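3.2 Wiping down shared screens

Of all the small upkeep jobs we looked at in the Nekby offices, cleaning a monitor was the one people were quickest to call trivial, and it was also the one they talked about longest once we had sat down with them over coffee. We interviewed 23 office workers during October, and most of them had a firm opinion on cloths, on pressure, and on whether the screen ought to be off (it ought to, nearly all of them said, as marks that vanish against a bright spreadsheet are plain on black glass). Figure 4 shows the task as it was done at one of the white desks, with the screen switched off and a purple microfiber cloth in the right hand.
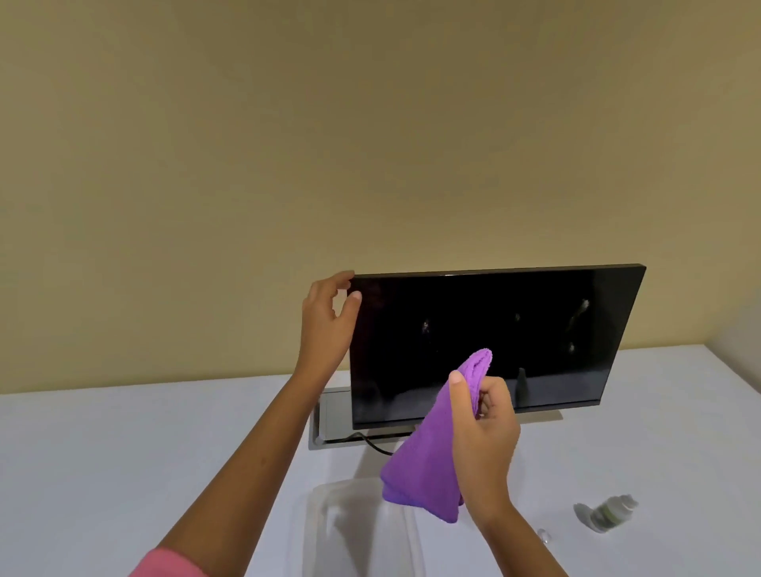
Figure 4a. Pale smudges on the dark screen, with the left hand holding the upper-left corner and the cloth bunched in the right.

What interested us most was the hand without the cloth. Our interview guide, which Mortimer Iwasaki had drafted for the earlier kitchen study at Ongate, asked only about wiping, and we are a little embarrassed to say that steadying did not come up in it at all. Yet a panel on a stand will tilt or swivel under fairly light pressure, and five of our participants told us, quite unprompted, that they never clean a screen without taking hold of it first. The grip has a cost of its own, and they knew it: a thumb resting on the glass may well leave a fresh print, so the corner has to be gone over again at the end. One participant called this "chasing my own thumb," a phrase we have since borrowed for our coding scheme.

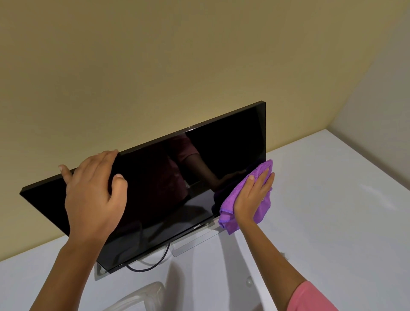

Figure 4b. The cloth pressed to the right portion of the screen, with the left hand steadying the panel.

The cloth was also held in different ways. Tamsin Yazzie, who coded the interviews, separated bunching from flat folding, and eight participants described doing some of each, bunching for a stubborn spot and folding for the long passes across the glass. We return to folding in Section 3.4, together with the kitchen counters.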